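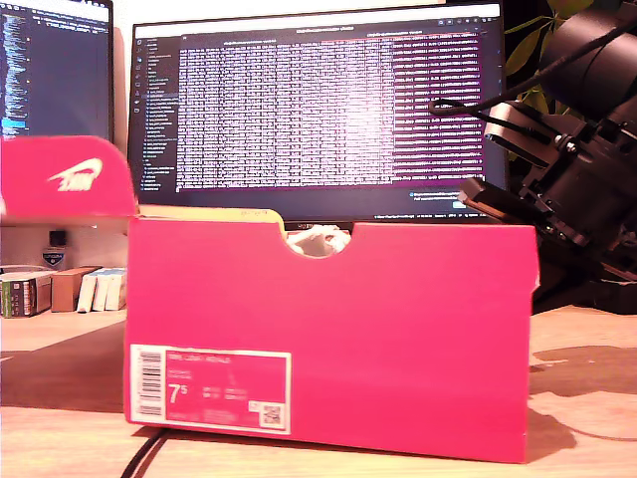

### 4.2 Repacking and closing hinged-lid shoeboxes

Applies to returned pairs booked in at the Plarmont stockroom. Use one desk position per box.

1. Place the box on the desk with the long side and product label facing you.
2. Raise the lid fully. Do not fold it back past the hinge.
3. Lay the shoes heel to toe and fold the tissue over them. Replace torn tissue with stock item 1069.
4. Check that no tissue covers the finger cutout.
5. Lower the lid and bring the front flap down over the front panel.
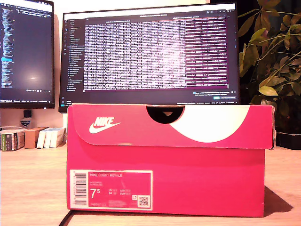 *Fig. 2. Lid down, product label at lower left.*

**Caution:** Do not press on the middle of the lid. Close it from both ends.

6. Compare the size on the label with the size marked in each shoe. If they differ, stop and put the box on the query shelf.
7. Inspect the corners of the lid. Scuffing is accepted. A split longer than 20 mm is not.
8. Scan the barcode and write the shelf number on the Gresex sheet.

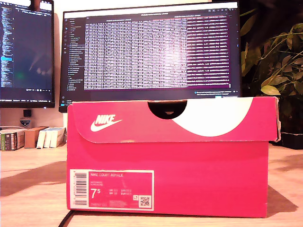 Ese Yusuf asks that step 7 be done before the shoes go in, as a box with a split lid otherwise has to be emptied again. The order will change in the next issue; until then either order may be used.

**Note:** Stack closed boxes label outwards, no higher than the shelf mark.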